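Trurkilau Community Help
Home > Computers > Desktops > Repair and Upgrades

Is "reseat everything" real advice or just something people say?

Asked 4th April
Viewed 751 times

I have an older desktop that I got secondhand from a shop in Premthorpe. It's a Hedlund case, no idea who made the board because the only name I can find is on the front badge. It ran fine through the winter. Now when I push the power button the fans come on, the light on the front comes on, and the monitor says no signal. No beep, but I don't know if it ever had a speaker in it.

I've read a lot of threads and every single one ends with a person saying to reseat everything. Take the memory out, put it back in. Take the processor out, put it back in. Then the person who asked disappears and we never find out if it worked. Forgive me for being suspicious. The computer was sitting under a desk. It didn't get dropped or moved. How does a part that was pushed in all the way stop being pushed in?

The shop wants to sell me a replacement board from Penano and says the old one is "probably gone." They said this over the phone without looking at it, so I don't put much weight on that either.

What I've done so far:
Different monitor cable, same thing.
Different outlet, same thing.
Took the side panel off and looked for anything burned. Nothing smelled burned.
Blew out the dust.

I've got it opened up now and I'm down to the socket, with the cooler off.

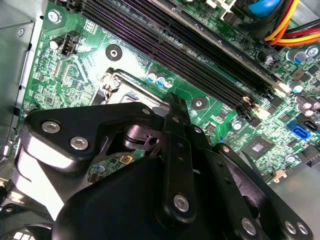

Did you take the processor out before or after it quit? Makes a big difference to anyone trying to help, and the post reads like you started pulling parts first and asked second.

After. It was already giving me no signal when I opened it. And I haven't bent anything that I know of, I lifted the lever and it came up without a fight.

So my questions are these. Does reseating fix a machine that hasn't been touched, yes or no? Is there any test I can do at home that would tell me the board is dead, as opposed to the memory or the power supply? And do I need new thermal paste, or is that one more thing they like to sell you?

The old paste is gray and dried up, and it's on the bottom of the cooler and on top of the chip.

3 answers

Answer 1 (accepted)

You're right to be suspicious of it as a cure-all, but it does work sometimes, and on memory more than anything else. The contacts on the sticks and in the slots are very thin and they pick up a film over the years. The computer warms up and cools down every day you use it, everything moves a tiny bit, and one day one contact is bad enough that the board won't start. Pulling the stick and pushing it back scrapes the contacts clean. That's all reseating is.

The processor is another story. It was clamped down with a metal frame and a lever. I would not have taken it out at this stage, and I think the threads that tell people to do that cause more dead boards than they fix. But it's out now, so use the chance to look at the socket. Get a strong light and look across it from a low angle. Depending on the age of the board, the pins are either in the socket or on the underside of the chip. Whichever side has them, they should make straight even rows. If you see one leaning, stop and post again before you do anything.

If they look fine, this is the order I would go in.

Unplug the power cord and touch bare metal on the case before you handle anything. Line up the little triangle on the corner of the chip with the mark on the socket and lay it in. Don't press. Close the lever.

Yes, you need new paste. I know how that sounds. Dried paste that has been pulled apart leaves gaps and the chip can overheat in seconds. Wipe both surfaces with rubbing alcohol and a coffee filter, then put on a dot the size of a small pea. The cheap tube is fine. Anyone who tells you that you need the expensive one for an office computer is selling it.

Put the cooler back and plug its fan in. The fan plug goes on the pins near the socket, and the board usually has CPU FAN printed beside them. Some boards refuse to start if that one is empty.

Now the actual test. Put in one stick of memory, in one slot. Disconnect the hard drive and anything in the USB ports. If there's a separate video card and the board has its own video connector, take the card out and use the board's. Power on and give it a full minute. No picture? Power off, unplug, move the stick to the next slot. When you run out of slots, change sticks and go around again. It's boring. It's also the only test that separates a bad stick from a bad slot without spending money.

Spend 5 dollars on a plug-in speaker while you're at it. With no memory installed at all, a working board and processor will nearly always complain with beeps. If you pull every stick and it beeps, your board is at least partly alive, and the shop was guessing. If it stays silent with a speaker attached, that doesn't prove the board is dead — it could be the processor or the supply — but it moves the board up the list.

I wouldn't buy a replacement board on the strength of a phone call.

Comments on this answer

A pink eraser on the gold contacts of the memory works too. Rub lightly, brush off the crumbs.

I've seen people take the gold right off with an eraser. Alcohol on a cotton swab, let it dry, done.

Take out the round coin battery for five minutes too. Clears the settings. Fixed mine in October after I'd given up on it. Cord unplugged when you do it!

Answer 2

Its the power supply. It's always the power supply. Fans spinning means nothing, fans will spin on a supply that is half dead. I had the same exact problem and replaced it and it works great now. Don't waste time with the memory.

Comments on this answer

It was the power supply on yours. Did you test it first, or just swap it and get lucky?

Swapped it. Works doesn't it

I'd try a known good supply if I could borrow one, but I wouldn't buy one before doing the free stuff. Also check the small square plug near the processor, the one with its own cable from the supply. If that's loose or left off, you get fans and no picture, same as what's described up top.

Answer 3

I'll disagree a little with the first answer on the beep test. Plenty of boards never had a speaker connector that worked right, and the cheap speakers fail too. I've got one in a drawer that has never made a sound in anything. Silence from it would tell you very little.

What I would add is to look at the capacitors before you spend a whole evening moving memory around. Those are the little upright cans. The metal tops should be flat. If any of them is domed, or has crusty brown stuff on it or around its foot, then the shop may be right for the wrong reasons. Check the ones close to the processor first, they get the most heat. A flat top doesn't clear them completely, but a bulging one is a pretty solid answer.

Also check behind the board. If a screw or a metal standoff is loose back there it can short against the underside, and a case that "wasn't moved" still gets kicked under a desk.

And please come back and say what it was. I read 19 of these threads before I fixed my own and I could not tell you how most of them ended.

Update from the person who asked

Capacitors all have flat tops as far as I can see. Looked across the socket with a flashlight and I don't see anything leaning. The extra power plug was in all the way before I pulled it, I'm sure of that one.

Paste is ordered. I'll do the one stick test when it gets here, and I'm still not convinced, but it costs less than a board.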